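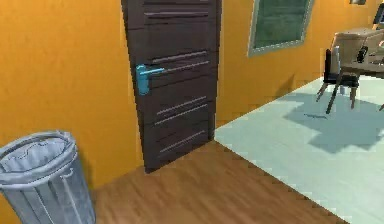 2 min read

Afonso Bragança has been dating old photographs for a local history group since he retired from the post office. The group holds 1289 glass plates from the Ellard studio, and most of them came without captions.

"You start with the dull parts," he says. "People look at the faces. I look at the curbs, the lamp posts and the shop signs."

A street view he worked on in September was filed as 1890. A sign for Bhatt, a draper, can be read on the left of the plate. Bragança checked the trade directories and found that the shop opened in 1904 and moved out in 1909.

"So that gave me five years. Then there was a tree with no leaves and a poster for a concert, and the newspaper had the concert — February 1907."

He shares the work with Adi Hidayat, who scans the plates and puts the hard ones online for readers to try. So far 276 have been given a firm place and date. Hidayat says wrong guesses are useful too.

"Someone was sure one plate was the Dedow bridge. It wasn't, but checking it sent me to a map I'd never opened, and the right bridge was on it."

Two plates still bother Bragança. Both show the same railroad platform, with no name board and no train.

"I've been through every station on the line," he says. "I'm starting on the next line over after the holidays."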